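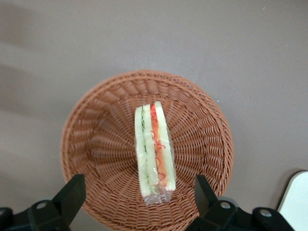

Issa Issa wrote in to ask why the bread in a wrapped sandwich goes soggy on the filling side when the same sandwich, eaten from the board, is fine. Twice the slices had slid apart in the wrap as well, and the cucumber had ended up in the bottom of the basket.

Both faults come from the same few steps, so they are handled together on this page. The method covers a triangular sandwich with the crusts off, filled with cucumber and one other sliced vegetable, wrapped in clear film and served from a basket. It works for one sandwich or for a tray of them.

What you need

Soft white sandwich bread, one day old
Cucumber
Tomato or carrot
Butter or cream cheese, at room temperature
Salt
Paper towels
A long serrated knife and a thin plain-edged knife
Clear food wrap
A round basket with sloping sides

Fresh bread compresses under the knife and tears when spread. Day-old bread from a closed bag cuts clean. Bread older than that cracks along the fold of the wrap and should be kept for toast.

Step 1. Slice and drain the cucumber

Wash the cucumber and leave the skin on. The skin holds the slice together and gives the dark line along the edge when the sandwich is cut. Slice lengthwise, thin enough to bend without snapping. Rounds can be used, but they roll against each other and leave gaps.

Lay the slices in one layer on paper towels and salt lightly. Leave them for 15 minutes. Blot the tops with a second towel, turn the slices over and blot again. Most wet sandwiches are wet from skipping the second blotting.

Step 2. Prepare the second vegetable

Tomato: cut out the core, slice thin, and push the seeds and gel out with a thumb. Drain on towels beside the cucumber. Do not salt tomato that will be wrapped for more than an hour.

Carrot: peel, then shave into ribbons with a vegetable peeler, or use the coarse side of a grater. Carrot needs no draining. It does need dressing, and a teaspoon of lemon juice per carrot is enough. Squeeze the carrot in your fist over the sink before use.

Carrot is the safer choice for a long wait. Tomato has the better flavor and a shorter life.

Step 3. Seal the bread

Spread butter or cream cheese on the inside face of both slices, right out to the crust. The fat is a barrier between the vegetables and the crumb. A bare strip at the margin will take up water and turn gray first, and it sits on the outside where everyone sees it.

Soften the spread until it moves without dragging. The Taipe spreader with the wide blade covers a slice in two passes. A table knife held nearly flat does the same job more slowly.

Sauces such as ketchup or chili sauce go between two layers of filling, never against the bread. Apply in a thin line from a squeeze bottle and stop well short of the edge. The line widens when the sandwich is pressed.

Step 4. Build

Put down one slice, spread side up. Lay the cucumber on it in a single layer, edges just overlapping, all running in the same direction. Add the second vegetable to an even depth. Keep the center no thicker than the corners – a domed filling is the usual cause of slices that slide apart. Close with the second slice, spread side down.

Place a small cutting board on top and leave it for 4 minutes. The weight of the board is sufficient. Pressing by hand leaves dents and pushes the filling toward one side.

Step 5. Trim and cut

Trim the crusts after building. Trimming first gives edges that never quite line up. Use the serrated knife with long strokes and almost no downward pressure, and take off only the brown.

For the diagonal cut, change to the thin plain-edged knife. Set the tip at one corner, line the blade up with the opposite corner, and draw it through in one motion. Wipe the blade before the next sandwich. Red filling carried over on the knife stains the white bread, and the stain does not come off.

Step 6. Wrap

Each triangle is wrapped separately.

1. Lay out a sheet of wrap twice as long as the sandwich.
2. Place the triangle near one end with the cut face away from you.
3. Bring the short end over and pull it smooth across the cut face.
4. Roll once, keeping the film tight. Creases should fall on the bread side.
5. Fold the two sides under like a parcel.
6. Press the folds against a flat surface until the film clings.

Tight film holds the layers in place and keeps air off the bread. If the film fogs, the filling was too warm. Chill the vegetables next time.

Gelix wrap clings well to itself and poorly to wood, so fold on a plastic board. The Nollalon roll is thicker and needs a strip of tape underneath.

Step 7. Store and serve

Refrigerate wrapped sandwiches on a flat tray in one layer. Stacking crushes the lower ones within the hour. Eat them within 8 hours if made with carrot and within three if made with tomato. Do not leave them at room temperature for more than two hours in total, including time on the table.

Move them to the basket just before serving. In a basket with sloping sides, set the first triangle near the middle on its side, cut face up, so the filling shows and the sandwich can be identified without unwrapping. Add others around it with the cut faces up as well. One layer only. A woven basket needs no liner while the film is on. Line it with a cloth if the sandwiches are going in bare.

Faults and causes

Bread wet on one side: that slice was not spread to the edge, or the tomato kept its gel.
Filling falls out when unwrapped: the center was built too high, or the pressing was skipped.
Ragged cut face: serrated knife used for the diagonal, or bread too fresh.
Pink smears on the bread: blade not wiped.
Bread dry at the corners: loose film. Fold again with a longer sheet.

The Flurnberg square loaf gives the least waste in trimming. A round-topped loaf can be used if the dome is cut off level with the sides before the crusts come off.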